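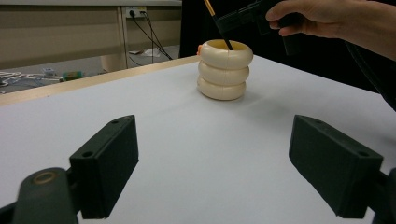

4. Registering an event and its bouts

Complete this section after the promoter's account has been approved. Events entered in Baston before approval are saved as drafts and are not sent to the sanctioning body.

4.1 Create the event

1. Open Events and select New Event.
2. Enter the venue and the start time of the first bout, not the time doors open.
3. Choose Amateur or Professional. A mixed card must be entered as 2 separate events.
4. Enter the promoter's license number and select Save.

Note: The event type cannot be changed after saving. Delete the draft and start over.

4.2 Add the bouts

1. On the event page, select Add Bout.
2. Search for each fighter by ID number. Name searches return retired fighters as well.
3. Set the contracted weight in pounds. For a catchweight bout, select Other and type the figure.
4. Enter the number of rounds and the round length.
5. Repeat for each bout, then drag the bouts into running order.

Caution: Do not submit a card while any fighter shows a red medical flag. The whole card will be returned, and the filing date will be the date you resubmit.

4.3 Submit the card

1. Select Check Card. Errors are listed by bout.
2. Correct the errors and select Submit.
3. Write down the confirmation number.

If error 421 appears, the fighter is under a medical suspension in another state. Upload the clearance letter under Documents and run the check again.

Substitutions made after submission go on Form 149. See section 5.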